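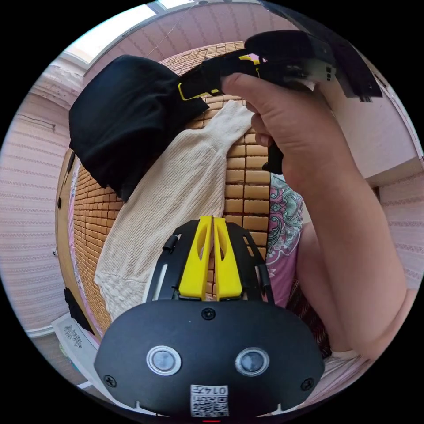
News > Local > Housing and Health

Roltley says its cool bedding scheme worked. The numbers are thin

May 2, 2021

Roltley's housing office wants to spend more money on summer bedding for its tenants, and it says last year's trial proves the idea is sound. A read through the report behind that claim suggests the office is easier to please than it ought to be.

The trial ran through August in two public blocks, Gundstead Court and the older flats on Brustent Road. Tenants on the upper floors, where bedrooms stay hot well past midnight, were offered a bamboo-tile mat to lay over the mattress. The mats are common across much of Asia and have been sold for generations on a simple promise: the hard, smooth tiles hold less warmth against the skin than cotton and foam do.

The office handed out 260 mats. It got 231 survey forms back, a return rate most pollsters would envy, and the summary on the first page says tenants "slept better and felt cooler."

The form itself asked four questions. Tenants were asked whether they had used the mat, whether they had felt cooler, whether they had slept better, and whether they would like to keep it. Anyone who said yes to the last question got to keep it. It is hard to see why a person holding a free mat would say anything unkind about it.

The bedrooms themselves were not measured. No thermometers were put in, and no group of tenants went without a mat for the sake of comparison. The hottest stretch of the month came in the first week, before most of the mats had been delivered, and the weather then eased. People tend to sleep better when the weather eases.

Santino Alarcón, who manages the scheme for the housing office, said the trial was never meant to be a laboratory study.

"We asked people how they felt and they told us," he said. "If somebody on the top floor says she got a night's sleep for the first time that summer, I'm inclined to believe her."

Asked whether the office had looked at fans, shades or roof insulation over the same period, Alarcón said those were "a different budget."

They are, and a much bigger one. The roof at Gundstead Court has been on the repair list for years. Tenants there have complained about the heat at public meetings since well before the trial, and the minutes show the same answer each time, that a survey of the roof is planned. It is still planned.

The proposal now before the city would offer a mat to all 1,351 households on the public housing rolls, including those on ground floors that had no heat complaint to begin with. The supplier would again be Fuentealba, the importer that filled the first order. The report does not give a price per mat, and the office declined to share one while talks are going on. It also leaves out how long a mat can be expected to last, or who replaces the ones whose cords snap.

None of this means the mats are useless. Plenty of people swear by them, and a firm surface that lets air pass may well be more pleasant in a stuffy room than a damp sheet. But a surface that feels cool when you lie down on it will warm up to match the room and the sleeper. In a bedroom that never cools off, there is a limit to what any bed covering can do, and the report makes no attempt to find out where that limit sits.

The city is expected to vote on the money before the summer. The housing office says it will run the same survey again afterward, using the same form.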